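Desk cabling at Hillell House sorted and relaid before autumn term

24 Aug 2025
Nollness

The cabling in the shared study and work rooms at Hillell House has been taken up, sorted and partly relaid. The job covered 124 desks on two floors. Work began on the ground floor in the last week of July and reached the end of the upper corridor on Friday.

The desks were bought over a number of years and did not come with any common arrangement for power or data. Lamps, monitors, phone chargers and network leads were added as they were needed, and most of the spare length was left on the desk top or on the floor behind it. An inspection in January listed leads crossing walkways in four rooms, extension blocks plugged into other extension blocks in two, and a general shortage of free sockets in places where many of the plugs were serving nothing.

The work was carried out by Bodnár, a Nollness electrical firm, with the sorting done by the building's own staff. Ferenc Szénási led the work for Bodnár. Margit Jakab, facilities manager at Hillell House, drew up the desk plan and kept the record of what was removed.

Each desk was treated as a separate unit. Everything plugged in was traced by hand from the socket to the far end, labelled at both ends, and entered on a sheet. Leads with nothing at the far end were pulled out and put to one side. Leads in use were checked for damage to the outer sheath and at the plug, then measured against the distance they had to cover.

"The average lead was more than twice as long as it had to be," said Ms Jakab. "A desk with five things on it can have eight metres of surplus behind it, and that is before you get to the network side."

The sheets list 211 leads taken out of use. Most were sound and have gone into stock. A smaller number had cracked sheaths, bent pins or loose plugs and were cut in half before disposal so that they could not find their way back into a drawer.

Black leads proved the slowest to trace. Power, video and data leads in the rooms are nearly all black and of similar thickness, and where several have been coiled together it is hard to tell by eye which loop belongs to which. Thin paired strands were a particular nuisance, as they tend to lie side by side across a desk and pass for a single lead until they part. The Bodnár team ended up working with one person at each end, one of them pulling lightly and the other feeling for movement. 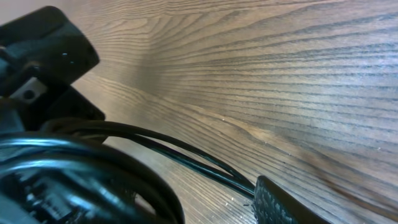

Loops of black cable, with a pair of thin strands running across wood grain.

Method for surplus length

Where a shorter lead was available from stock, it was swapped in. Where it was not, the surplus was coiled and fixed to the underside of the desk in a wire tray. Coils are no smaller than a dinner plate for mains leads and no smaller than a saucer for light data leads. Each is held in two places with fabric hook-and-loop tape. Plastic zip ties were ruled out at the start, and those already in place were cut off.

Mr Szénási said that tight coiling was the commonest fault his team came across. "People wind it round the hand and elbow, pull it hard and put a tie on it. The lead then has a twist in it for good. You lay it out flat and it climbs back up."

Mains and data leads now run on opposite sides of each tray. Leads that have to cross a desk top do so at the back edge, and are held by clips that press on and can be taken off without marking the wood. No holes were drilled in the older desks. The newer ones, which are from the Serken range, already have a round opening at the rear, and these had their covers refitted where the covers could be found.

Effect on the desk tops

Clearing the tops also brought the surfaces into view for the first time in some while. Several had pale lines in the finish where a lead had lain in one position near a window. Others had rubber marks from lamp feet and plug blocks. The marks were cleaned with a damp cloth and a little washing-up liquid, and the ones that did not lift have been left for a joiner to look at during the winter closure.

Tamás Kovács, who rents a desk on the upper floor, said the change was noticeable mainly when drawing. He works on large sheets and used to weigh the corners down over whatever was underneath. "The paper sits flat now. I did lose a charger in the process, but it was in the box downstairs with a label on it."

Unclaimed items from the sorting are held at the ground floor desk in boxes marked by room number. They may be collected on giving the desk number and a description of the item. Anything still there at the end of September will be added to the building's stock — or passed on, if it is of a type no longer used in the rooms.

Costs and remaining work

The materials bill came to roughly 1,000 pounds, made up largely of trays, tape and clips, with a further sum for replacement extension blocks. Labour was charged under the existing maintenance contract. Erzsébet Borbély, who handles the accounts for Hillell House, said that no increase in desk rent was planned on account of the work.

Two rooms are still to be done. The print room on the ground floor was left until the large-format printer has been moved to its new position, and the corner meeting room needs a floor box before its table can be supplied without a lead crossing the doorway. Bodnár expects to fit the box in the second half of September. Both rooms remain open in the meantime, and a rubber cable ramp has been put down in the meeting room.

A one-page guide has been left on every desk. It asks users to unplug at the socket, to leave labelled leads in their trays, and to report a missing label instead of guessing at the other end. New equipment may still be brought in, but leads over two metres should be shown to the facilities office first. Replacement tape and blank labels are kept in the cupboard beside the lift.

The desk sheets are to be checked again in January. Questions about individual desks should go to Karthik Kumarasinghe in the facilities office, on weekday mornings.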